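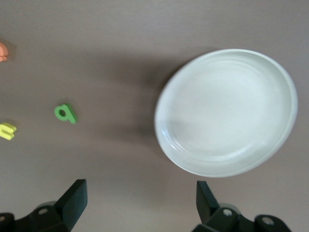
Tabletop Handling Working Group, Trilumham site
Minutes, 6/25/19
Notes by me, Oluf Þorgeirsson, so blame me for the spelling

Present: the Trilumham bench people, the two from Estthorpe (on the phone, bad line until we switched rooms), Teditz sent one person for the first half only. Snorradóttir sent comments by email and I read them out.

1. April minutes

Approved with one fix. I had written that the Estthorpe arm "must" be parked between sessions and what we agreed was "should." Changed. I still think it ought to be must, and I got that off my chest, and we moved on.

2. Speed near dishes

This took most of the hour! The draft rule says the arm drops to slow approach once the gripper is within a hand's width of anything breakable. Estthorpe read that as the fingertips. Teditz read it as the wrist. I'd been reading it as the nearest part of whatever is moving, and I wrote the thing, so that tells you how clear it was.

We settled on nearest moving part, fingers counted at their widest opening. Wide-open fingers stick out a good deal further than people picture when they're watching the middle of the gap, and the outside of a finger can clip a plate just as well as the inside. Teditz wanted it noted that this makes their runs slower. Noted. They can live with it for ceramics and would like to come back to it for foam and cloth.

Snorradóttir's email asked if we could have a number in the rule in place of "a hand's width." Everybody's hands are different, fair point. We couldn't agree on one, so hand's width stays in the draft with a square bracket around it.

3. Mixed tables

The question was whether you can have a ceramic plate and small soft pieces (the foam letters, mostly) out in the same session. Estthorpe said no, keep them apart, one kind of object per session. I argued the other side. Real kitchen tables have a plate and a kid's letters on them at the same time, and if we only ever practice on tidy tables we'll write rules that only fit tidy tables. Got a bit warm on this one, sorry again to whoever was holding the phone.

Agreed: mixed tables are OK if the session sheet says so up front and the operator has done at least 11 supervised sessions. Anything breakable that isn't the target still counts as breakable for item 2. Small pieces that end up under a dish get picked out by hand with the arm stopped, never fished for with the gripper.

4. Stop button

Short one. The person at the stop button does that job and only that job. No typing, no moving objects, no phone. If they need to step away, the arm stops first and the object reset waits until they're back. Two of us admitted to having done resets with the arm still live, me being one, and we're both going to quit it.

I'll print this and tape it up at our bench. Estthorpe will do their own.

5. Logging

We have 2507 logged sessions across the three sites, and 364 of them have nothing at all in the notes box. I went through a bunch before the meeting, and there's no way to know if a blank means "all fine" or "went to lunch and forgot." From now on a clean session gets the word "clean" typed in. A blank gets sent back to whoever ran it.

Teditz asked if a nudge counts as contact. Yes! Any touch on an object that wasn't the target goes in, even if nothing tipped over. They'd been logging only drops and breaks, so their earlier numbers can't be compared with ours. We'll mark them that way and leave them be, too much work to redo.

Teditz left the call here.

6. Finger pads

Estthorpe asked how often we check ours. I said start of every day, plus after any hard contact, and look at the screws while you're down there. They've been doing it weekly. No decision, but they're going to try it our way until next meeting and tell us if it's a pain.

7. To do

Me: rewrite the slow approach rule, send it around, print the stop button page.
Estthorpe: daily pad checks, and a drawing of what "widest opening" means on their gripper.
Teditz: proposal for foam and cloth speeds.
Snorradóttir: suggest a number for the bracket.

Next meeting when the rewrite is out. Estthorpe would like it earlier in the day, please.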